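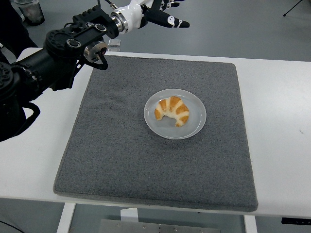

One croissant, one plate, hand still parked over the far side of the table.

I have been teaching a robot to pick up breakfast and I am having the best time! Regular readers know I started learning to drive the arm by remote control in October, back when I could barely get the fingers to close when I wanted them to. Now we're on to pastry.

A croissant is a wonderful thing to practice on. It's light, it's curved, it has two skinny tips that snap off, and if you squeeze even a little too hard you get flakes all over the mat. Blocks never taught me anything about being gentle - you can grab a block like a gorilla and it doesn't care.

The goal is 80 good demos on the croissant before we train anything. I did 8 on my first morning and threw out 5 of them (three crushed, two where I dithered so long over the plate that the robot would only have learned to dither). Benedetta Rinaldi, who taught me to drive, watched one and told me to stop steering with my eyes on the fingers and look at the pastry. Huge difference! I come in from the far side now, slow down early, and close on the fat middle part instead of chasing a tip.

Turning the plate a bit between runs matters too, so the arm doesn't just memorize one spot. I keep forgetting and have a sticky note about it on my controller.

Next up is a bread roll, then maybe something with jam if Benedetta lets me.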